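Service Robotics, Unit 4: Notes for the visit to Otadby

Please read these notes before we meet at the gate in November. They replace the pages on the visit in the old handout.

Otadby is the training shop of Ukar. It has shelves and products like a normal store, but no customers. The team there tests a humanoid robot on shelf work, and the demonstration is led by Khôi Quan, who also wrote the grasp planner Tasness that we discussed in Unit 3.

The program has 5 stations and we stay 20 minutes at each one. Together this makes 100 minutes, so please be on time. Station 4 is the shelf station and it is the most important for your report.

At the shelf station, pay attention to these points:

Reach. A low shelf is harder than it looks. The robot must bring the hand down and forward and still keep its balance – watch the feet and the knees, too.

Shape. Boxes and round containers ask for different grasps. A can that lies at an angle is a good test for the planner.

The second arm. Note what it does while the first arm is working.

Safety. A member of the team stays near the robot during every run. Visitors stay behind the line.

The log of the shelf station has 1,607 grasp attempts. We will use the file in the exercise after the visit, so you do not need to copy numbers from the screen.

Your report is two pages, with one sketch of the arm position.
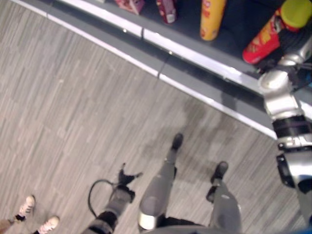 Photo: Dương / Ukar. The right arm of the robot at the low shelf, from above.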